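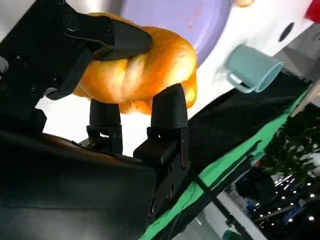 Pourquoi le pain gonfle-t-il ?

Temps de lecture : 8 minutes

Rechercher dans les dossiers jeunesse OK

Le pain est l'un des plus anciens aliments préparés par les êtres humains. Pour fabriquer une pâte simple, il suffit de farine, d'eau, de sel et de levure. Ce dossier, destiné aux élèves à partir de 9 ans, explique comment un mélange lourd et collant se transforme en une mie légère, remplie de petits trous.

La levure, un être vivant

La levure de boulanger est un champignon microscopique. Une seule cellule de levure est si petite qu'il faut un microscope pour l'observer. Comme tous les êtres vivants, elle a besoin de se nourrir. Dans la pâte, elle consomme des sucres qui proviennent de la farine.

En se nourrissant, la levure rejette un gaz, le dioxyde de carbone, ainsi qu'un peu d'alcool. Cette transformation s'appelle la fermentation. Elle se déroule bien dans une pièce tiède. Au réfrigérateur, elle ralentit beaucoup. Si l'eau est trop chaude, la levure meurt et la pâte ne lève pas.

Le gluten, un filet élastique

Le gaz pourrait s'échapper de la pâte, comme les bulles quittent un verre d'eau gazeuse. Il est retenu par le gluten. La farine de blé contient des protéines qui, au contact de l'eau, s'accrochent les unes aux autres et forment un réseau souple. Lorsque le boulanger pétrit la pâte, il étire et renforce ce réseau. Les bulles de gaz y restent prisonnières, un peu comme l'air dans un ballon.

La farine de riz ou de maïs ne forme pas ce réseau. Les pains sans gluten demandent donc d'autres ingrédients pour retenir les bulles.

Que se passe-t-il dans le four ?

Au début de la cuisson, la chaleur dilate les gaz et le pain gonfle encore. Une partie de l'eau devient de la vapeur. Puis la levure meurt, l'amidon et le gluten se figent, et la mie garde sa forme.

À la surface, la température est plus élevée qu'à l'intérieur. Les sucres et les protéines réagissent ensemble et donnent à la croûte sa couleur dorée et une grande partie de son odeur. On parle de réaction de Maillard. Pour obtenir une croûte brillante, certains boulangers étalent de l'œuf battu au pinceau avant la cuisson.

À toi d'observer

Avec l'aide d'un adulte, verse de l'eau tiède dans une petite bouteille. Ajoute une cuillerée de sucre et un sachet de levure sèche de boulanger, puis remue doucement. Place un ballon de baudruche sur le goulot et attends une heure. Note ce que devient le ballon.

Petit lexique

Amidon : réserve d'énergie contenue dans les grains de blé.
Fermentation : transformation des sucres par des êtres microscopiques.
Pétrir : presser et étirer une pâte pour bien la mélanger.

Texte : Sewwandi Begum. Relecture scientifique : Mandla Nel.

Ce site utilise des cookies pour mesurer sa fréquentation. Accepter Refuser Personnaliser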